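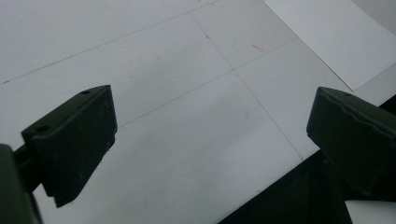
Tipps vom Tag der offenen Tür bei Sorkard, schnell runtergeschrieben, bevor ich alles vergesse. Thema war Greifer und Automatisierung in kleinen Werkstätten, Halle 7, ziemlich voll. Am meisten mitgenommen hab ich vom Tisch mit dem Handgreifer, und zwar zur Arbeitsfläche. Dünne Bleistiftlinien auf weißem Grund, die sich kreuzen, mehr Anreißen braucht man oft gar nicht. Dazu ein Blatt weißes Papier lose im Blickfeld. Hab ich zu Hause gleich an der Werkbank nachgemacht.

Weiße Platte auf die Werkbank
Matt, nicht glänzend. Glanz spiegelt die Lampe und man sieht die Risse nicht mehr. Meine ist ein Rest vom Schrankbau, einmal mit 240er drüber. Kleine Schrauben findet man darauf sofort wieder.

Raster mit Bleistift
Harte Mine, wenig Druck. Langes Lineal anlegen, nicht den Zollstock, der wackelt. Linien müssen nicht paralell zur Tischkante laufen, nur zueinander. Zweite Richtung mit dem Winkel. Weg geht es mit Radiergummi, Reste mit feuchtem Lappen und einem Tropfen Spüli. Kein Filzstift! Der zieht ein.

Kreuzungspunkt als Ablage
Gitau Laizer hat am Stand vorgeführt, wie er Teile immer auf denselben Schnittpunkt legt. Gilt für Hände genauso. Bohrlehre, Schraube, Klemme, jedes Ding kriegt seinen Punkt. Wer zu zweit arbeitet: vorher absprechen, welche Linie wem gehört.

Greifer weit auf, dann erst hin
Durfte selbst mal. Erst ganz öffnen, über das Teil, langsam runter, dann schließen. Wer halb offen reinfährt, schiebt das Teil vor sich her. Bei der Grillzange übrigens das selbe, und bei der langen Pinzette auch.

Backen sauber halten
Staub auf den Greifflächen = Teil rutscht. Trockener Pinsel, danach Mikrofaser. Öl hat da nichts verloren. Bei Schraubzwingen mit Kunststoffkappen mach ich das jetzt auch, alle paar Wochen.

Licht
Von der Seite und weich. Eine Lampe direkt von oben macht harte Schatten genau da wo man hinschaut. Backpapier vor die Lampe nur bei LED, und mit Abstand.

Noch zum Besuch: Kaffee umsonst, Parken schlecht. Vom Bahnhof lieber laufen. Der Vortrag von Kestgate war mir zu viel Folie, die Vorführung daneben hat gereicht. Nächster Termin wohl im August, Anmeldung über die Seite von Sorkard, Gruppen bis 30 Leute. Gehörschutz für Kinder mitnehmen, die Druckluft zischt ordentlich.

Kommentare

werkelpeter: Bleistift hält bei mir keine zwei Tage, dann ist alles grau verschmiert. Jemand Haarspray probiert?

Anke_B: @werkelpeter ja, klebt. Lass es. Nimm Mine 4H.

holzwurm937: War auch da. Die Schlange am Handgreifer!! Hab aufgegeben und bin zum Kuchen.

Weitere Beiträge
Schubladen wieder leichtgängig machen
Kariuki-Klemmen im Dauertest
Zu Besuch bei Kallon: Sägen ohne Staub
Leimreste von Zwingen lösen

Zuletzt aktualisiert: 3. Juli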